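Stokham open day, the short version
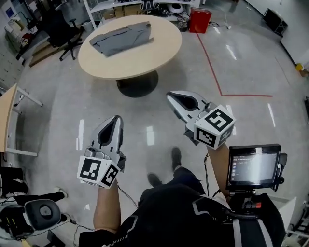
Got to Stokham just after opening, parked miles off, walked in through the wrong door as usual. I went for the folding. If you read this page you know I've been banging on about laundry and linen rooms since August, when we started planning ours, and Stokham is the only place within a day's drive that lets you in to look at how they set up a room for it. So. The table. Round, light beige wood top, one dark grey pedestal in the middle, no legs to kick. I was sold on long rectangular benches before I went and now I'm not sure. A bit of grey fabric was lying on it, flat, slightly crumpled, and there was bare table showing past it, which our trestle at home can't manage with a bath sheet. You can get at it from any side. Floor is a glossy pale grey speckle, and behind the table a white metal shelving unit, cardboard boxes down low, gear up top. Boxes at the bottom, good.

Parking: there is a closer lot behind the building. Not signed. Ask.

Entry was $6, kids free, cash only at the door and they were out of change by the time I got there. Bring coins.

Eugénie Gaillard ran the morning walk-through. Quick talker, knows her fabrics, did not mind being interrupted (I interrupted her a lot). Main points from my notes, which are a mess:

Shirts. Do them up at the top button and one in the middle, leave the rest. I'd been doing every second button for years. Lay it face down, smooth out from the middle toward the seams with the flat of the hand, never tug at the hem. She reckons most creases people blame on the dryer get put in at the table.

Table height. She likes it level with your hip bone. Ours is well under that. Explains my back.

Round v. square. Someone up the front asked and there was a proper arguement about it. The case for square is you've got an edge to line your towel up against. The case for round is two people can work without bumping corners, and nothing catches on a sleeve. Eugénie is a round person. The fellow from Medrano, who supply the benches next door, is very much not. I'm leaning round for shirts and smalls, and keeping the trestle for sheets.

Pedestal bases do wobble if the floor isn't level, so check that before you spend anything. Ours slopes toward the drain. Hmm.

Shelving. Asked whether they bolt theirs to the wall. She said always, and to do it before you load it, obviously, though I've done it the other way round and so have you.

Then a tea break. Urn coffee, not great. Date squares, very good, gone in minutes.

After the break was the Husaneo table, detergents and a stain pen, samples if you gave your email. I gave my old one. Kimo had the drying racks, the fold-down wall sort. Nice hinge, stiff. The big one is $227, which made me put it back down. The small one is fine for socks and tea towels but you'd want 3 of them and then you're at the price of the big one anyway. No show discount that I could see.

Didn't get to the ironing session, it was full. Someone told me there's a list at the desk you have to put your name on when you arrive. Would have been good to know at the door. They print 100 programs and I didn't get one of those either, so if anybody has a spare I'd love to see what I missed in the afternoon.

Toilets clean. Ramp at the side door, a bit steep for a pram. Loud in the main hall once it filled up, much calmer in the smaller rooms.

Would I go agian? Yes, but earlier, and with a tape measure. I paced things out with my feet and I've already forgotten half the numbers. Going to ring them this week for the diameter of that table, and will add it here when I've got it.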